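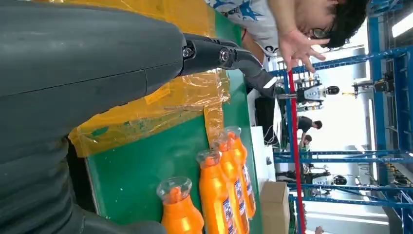 Dear Melahat, dear all,

I have now covered work tables with film for three winters and I still don't do it well, so please take my answer as experience and not as advice from a specialist. Your question was whether to cover the whole top or only a part. I am for a part. On the green table the yellow film covers a large area and then stops, and a broad strip of the plain green top remains free, with the four orange bottles in a row on it. Bottles, tins and everything with a small bottom I want on the bare surface, where they have a firm stand. On film there is always a fold exactly where you put the bottle down. You can see also that ours is quite crinkled, and the light catches in the folds and in the taped seams. I am not proud of it, but for the rough work it is good enough.

Now to your points, in the order you wrote them.

1. Which film. We tried the clear one from Vatotar first and did not like it. It was stiff, it came off the roll with a strong bend, and on a dark top one could not see where it ended. Twice I cut into the table because of this. The yellow is softer and it wrinkles more, I admit, but you see its border at once. Ours is the last part of an old roll and I can't tell you the article number, the label was gone before I joined the workshop. If somebody on the list knows where to get the same colour in a smaller quantity, I would be grateful too.

2. Tape. Your problem with the tape (that it comes away in the corners) I had also, the whole first winter. What helped me was to wipe the top with a cloth and a little spirit and then wait, really wait, until it is completely dry. I do it on Sunday evening and tape on the next day. I press the tape down from the middle to the ends with a piece of wood. At the seams I let one sheet lie over the other by a hand's width. Before, I put them edge to edge and everything that we spilled went under it.

3. Stretching. I don't pull the film tight any more. In our hall the temperature goes up and down a lot in January, and tight film tears beside the tape or lifts the tape with it. Loose film has wrinkles. I have chosen the wrinkles. If you need a really flat surface, for example for drawing or for gluing paper, then I think film is the wrong material and you should put a board on top. We keep one of 40 cm width behind the door for this and it is enough for most things.

4. Cost. You wrote that the new table top was offered to you for 1,095. I find this very much for a top that gets dirty again in the first month. Before you pay it, ask at Womoron if they sand and paint the old one. They did it for the two long tables in the Mohamedi building and these still look good, with some marks near the vice. The painting itself needed only a day, but then we could not put anything heavy on it for a week, so plan this in.

5. The bottles. Here I don't agree with you. You want them all back in the cupboard after every use, and I understand why, but when I tried to have it so, people took one bottle, went back for the next, left the cupboard open, and in the evening there were bottles on three tables. Now I allow a few on the table, in one row, with the labels so that one can read them and the caps closed. When a bottle has no place in the row, it goes to the cupboard. The clear caps are useful in this respect, but please tell your people to wipe the neck before they close it. A dirty cap sticks and then somebody takes pliers, and the cap is broken.

One thing you didn't ask: how often to change the film. I change it when the tape begins to look grey at the edges, or when there is a cut longer than my finger. Small cuts I only cover with a piece of tape from above. When you take the old film off, roll it inwards from both ends so that the dust stays inside — I once pulled it off in one go and had to sweep half of the hall.

Could you write what your top is made of? If it is raw wood, forget what I said about the spirit and try only a dry brush. Also I would like to know if you got an answer from Jameck about the edge protection. I wrote to them in autumn and received a catalogue with nothing else inside.

Kind regards to everyone, and sorry for the long letter,
Tibor

Melahat Uysal wrote:

> Hello list,
>
> we have to do something about our big work table before the
> evening group starts again. The top is stained and at one corner
> the surface is coming off. A new top would be 1,095 with delivery
> and I don't think we will get this money this year.
>
> I am thinking about protective film. Questions:
>
> - which one do you use, is the clear one from Vatotar any good?
> - how do you make the tape stay in the corners?
> - do you pull it tight or not?
> - do you cover the whole table or leave a part free?
>
> And a second matter. After each evening there are bottles standing
> everywhere. I would like a rule that everything goes back to the
> cupboard straight after use. Does this work for anybody?
>
> Thank you and best wishes
> Melahat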